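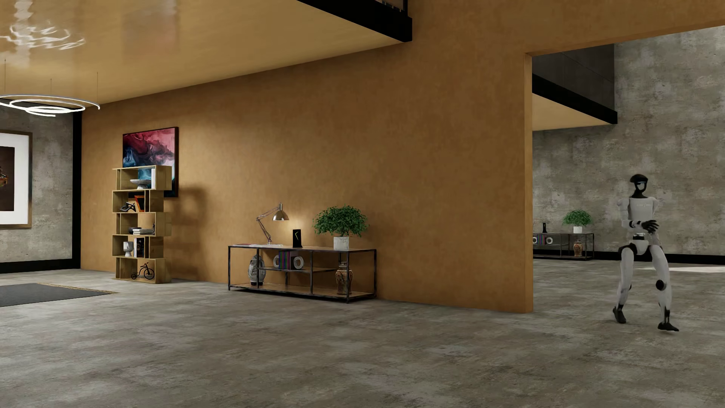

Najwa Darwish replied to my last thread that limewash is only paint with a better publicist, and that anyone who pays extra for it should have their head looked at. Fair enough. I've now done two rooms and a hallway with it, so I'll put down what I know and people can decide for themselves.

First, what it is. Slaked lime, water and pigment. No plastic in it. Ordinary emulsion dries to a skin on top of the wall. Limewash soaks in a bit and hardens as it takes carbon dioxide out of the air. On old lime plaster that matters. On modern plasterboard you are mostly paying for the look.

Our house is on the edge of Flelley, built with solid walls, and the north bedroom had been painted in vinyl silk by whoever lived there before us. Behind the wardrobe it was coming off in sheets. The plaster underneath was damp to the touch in May.

Stripping took far longer than painting. I used a steamer and a wide scraper and got through 12 rubble sacks. If the old paint is sound you can put a mineral primer over it, but mine wasn't, and I didn't want to seal the damp in a second time.

A warning on old paint. If your house is of an age where there could be lead in the lower layers, test before you sand anything. The kits are cheap. Mine came up clear in the bedroom and positive on the hall skirting, so the skirting stayed exactly as it was and got painted over.

Cost, as several of you asked. The Chamoun limewash came to 114 pounds for the bedroom, four coats. The quote I'd had from a decorator for the same room, including stripping, was 190 pounds a day with no fixed number of days. Trade emulsion would have been less than half what I paid for the lime.

Mixing. It settles fast, so stir it before you start and again every few minutes. I didn't do this on the first wall and the bottom third is darker than the top. You can see it from the landing.

It should be thin, like milk. Everybody's instinct is to put it on thick, and thick coats go chalky and come off on your sleeve. Wet the wall with a garden sprayer first, then brush in short crossing strokes. A big block brush, no roller.

The colour goes on alarmingly dark and patchy and you will think you've ruined the room. Leave it overnight. My ochre went on like wet cardboard and dried to something close to digestive biscuit. Always do a test patch at least as wide as your arm, and look at it in the morning and again with the lamp on.

Wear goggles. Lime is caustic and it flicks off the brush. Rasha Fakhoury asked about gloves: yes, long ones, and tape the cuffs if you are doing a ceiling. I got some on my wrist and had a red patch for a week.

Things it is bad at. You can't wipe it. A splash of tea is there until you brush another coat over the top. I wouldn't put it behind a cooker or anywhere a dog leans. We have the Brarnent clay paint in the kitchen for that reason, and it's holding up, though it marks too if you scrub.

Touching up is harder than people claim. A small patch always shows. You need to do the wall corner to corner, so keep the leftover tub with a splash of water on top and the lid tight.

Has it cured the damp? No. The damp was a cracked gutter on the Jekley Road side, which I should have looked at before I bought a steamer. The gutter is fixed and the wall has dried out over the summer. The limewash lets it do that. It didn't do the job by itself.

To the person who was quoted 3,000 pounds to have a chemical damp course injected: get somebody to look at your gutters and your outside ground level first. Somebody who doesn't sell damp courses.

Najwa, I still think you'd like it on the chimney breast. You can have the rest of my tub, there's enough for two coats.

Hallway ceiling is next, once I've borrowed a better ladder. Will add to this thread when it's done.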